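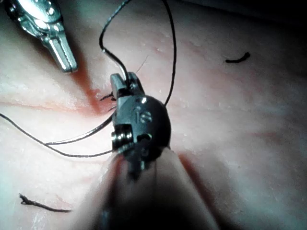

Cabezal de un instrumento quirúrgico, con el número 18 en relieve

Farnireck busca arquitecto/a de interiores para su oficina de Andeo

Somos un estudio de arquitectura de 6 personas y trabajamos sobre todo en la reforma de edificios antiguos para uso de oficinas. En noviembre empezamos las obras de la antigua imprenta Kocsis, en la calle Werneck 92, y necesitamos a una persona que siga el proyecto desde el principio.

Tareas: planos de detalle, elección de materiales y luminarias, visitas de obra dos veces por semana y trato con los carpinteros.

Pedimos título de arquitectura o de diseño de interiores, 4 años de experiencia y buen español escrito. El húngaro es útil, pero no obligatorio.

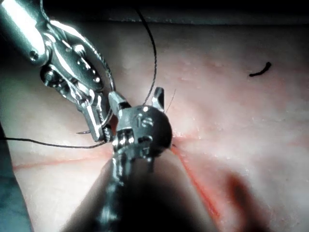
Portaagujas con aguja curva e hilo

Ofrecemos contrato de jornada completa, horario flexible por las mañanas y abono de transporte. El puesto tiene la referencia 199; les ruego que la escriban en el asunto del correo.

Las candidaturas, con currículum y un máximo de diez páginas de trabajos propios, se reciben hasta el 7/10/19 a la atención de Sidra Bukhari. Contestamos a todas las personas, también cuando la respuesta es negativa.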